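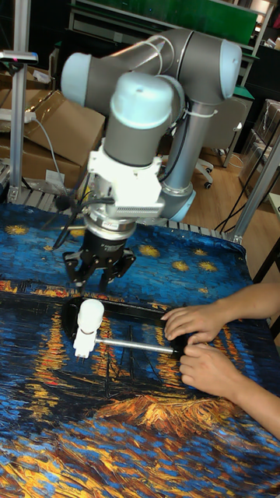 This page was last changed on 5 Sep 2026

Hardware odds and ends > What is this part?
Views: 2398

harik_shed
Bought a box of mixed hardware at a clearing sale in December and I'm still working through it. Can anyone tell me what the long black piece is off? It's a sort of rectangular frame, with a white plastic bit standing up at the left end and a silver rod coming out of that and running along the lower edge. I've got it held down at the right-hand end. No maker's name that I can find. I'd like to know before I chuck it in the metal bin.

gerneo
Looks like something off a blind to me. The white piece could be an end bracket and the rod is whatever you turn. How long is it?

harik_shed
37 cm for the black part, measured on the back. The rod is a bit shorter.

Chiang184
Don't agree with blind. A blind rail wouldn't be a frame, and the rod would hang down, not lie along the edge. I'd say paper guide or tray out of an old office machine. They have a rod like that with a plastic holder on the end.

gerneo
Depends on the blind. I pulled some old ones out of a rental that were all sorts of shapes. Not saying I'm certain.

BKerekes
Is the rod fixed in the white plastic or does it turn? That would rule out half of these.

harik_shed
Turns a little, then goes stiff. I haven't forced it.

BKerekes
Leave it like that. The old plastic goes brittle and once the neck cracks the glue won't hold. A drop of silicone spray where the rod goes in, wait overnight, try again by hand.

Boglárka Kerekes

plenevora
Off topic, but where did you get the cloth? My sister has been after that Van Gogh one with the night sky and the water for her sewing table.

harik_shed
Market stall, can't remember which. It was cheap and it wipes down all right. Small screws do disappear in the pattern — I use a white tea towel for those.

Chiang184
Plain grey mat is better for parts. I'd never find anything on that.

plenevora
I'd rather look at the painting.

gerneo
Any screw holes on the back of the black piece? If they're at both ends I'm sticking with blind.

harik_shed
Two holes, both at the one end. I'll give the spray a go tonight and keep it out of the bin for now.

Chiang184
One end only sounds like a tray to me.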